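How do I get the Bosden council to read my comment on the parks money?

Posted by Noemi Iwasaki, Sep 6, 2022

I missed the August budget hearing and I'm kicking myself! I want to say something about the Wina Park restrooms before the final vote. Does an email count, or do I have to stand up and talk?

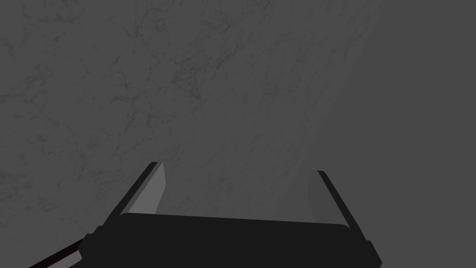 I work evenings, so talking is tough for me (and I get shaky at a microphone anyway).

grurnaten_gal

Email counts! Send it to the city clerk, put the agenda item in the subject line, and get it in 2 hours before the meeting. I did mine at 21 minutes before once and it went in the next packet, ugh.

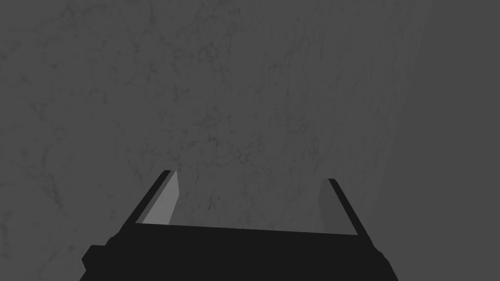

Keep it short, too. My council member on the Tran side told me long letters get skimmed, so I put my request in the first line and stop at 30 lines. Leave the background plain, like that gray marbled surface with its darker veins and not a thing sitting on it. No clip art, no colored fonts, please.

PorchLight8

just call them. worked for me
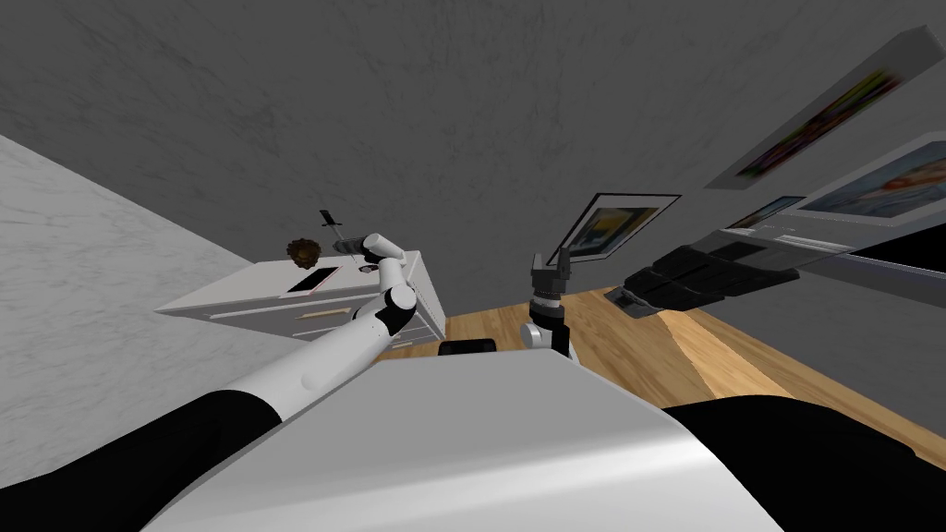
White arm raised over a white dresser

or go in person, doors open early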